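Home | News | Reviews | Podcast | About | Contact

About Saltine

Posted in July by the Saltine desk

Saltine is a pop music and celebrity culture site. We publish five days a week, plus a newsletter on Thursday that rounds up what we covered and a few things we missed. Most of our readers come for news about singers and their albums. A good number stay for the longer pieces, which look at how a song got made, how a tour got sold, or why an old video is suddenly on everyone's phone again.

The site began as a mailing list called Orkex, run from a spare bedroom and sent to 68 people. It was mostly links to fan forums and scans of teen magazines from the year 2000. The name was hard to say and harder to spell, so we dropped it when we moved to a proper website. Some early subscribers still write to the old address, and the mail still reaches us.
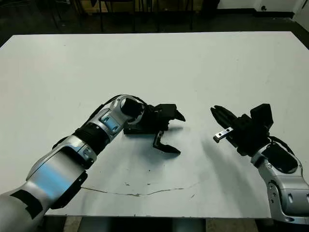
White tabletop and silver robotic arm.

What we cover

We write about new releases, live shows, reality TV, award season, and the business side of being famous. We don't cover breakups unless one of the people involved has spoken about it on the record. We don't run pictures of celebrities' children. If a star teases an announcement, we report the tease once and then wait for the announcement.

Reviews are written by people who have heard the whole album. That sounds obvious, but advance copies often come late, and we would sooner publish on Monday than guess on Friday night. We stopped giving star ratings after our second year. Readers argued about the stars and skipped the text.
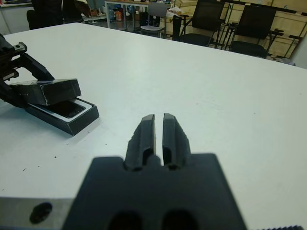 Tello wrote to us that the stars should come back, even if only for live albums, where a number saves time when there are four versions of the same concert for sale. We talked about it and decided to leave things as they are, but live album reviews now open with a line saying which version to get.

The podcast

Skokska is our podcast. Each episode takes one single and spends 50 minutes on it, from the demo (if there is one) to the remixes. Season 7 is out now and is all about debut singles that flopped. Episodes are free. Transcripts go up the day after, and we fix mistakes in them when listeners point them out.
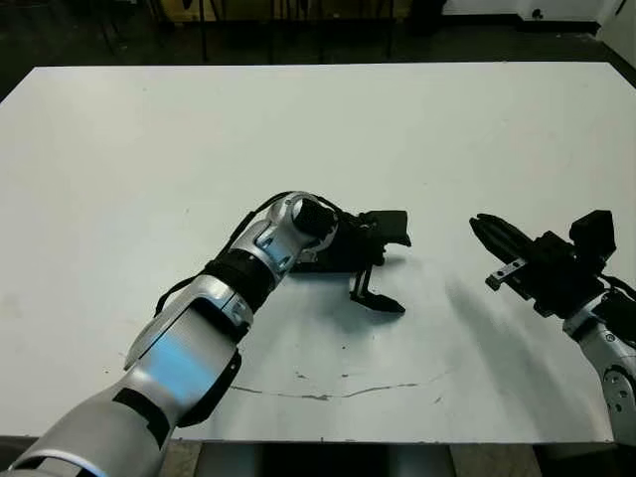 The show is recorded in one take where possible and edited lightly. We play short clips only, so have the song handy if you want to hear it in full.

Money and corrections

Saltine is paid for by ads and by reader memberships. Members get the newsletter a few hours early and can comment on every post. Labels do not pay us for coverage, and we do not let publicists read stories before they run. When we accept concert tickets from a promoter, the review says so at the bottom.

If we get something wrong, we fix it and add a note with the change. Please use the contact form and include the headline of the story. Pitches are welcome through the same form. Send two or three sentences about the idea and a link to something you have written.

Contact | Corrections | Memberships | © Saltine | Back to top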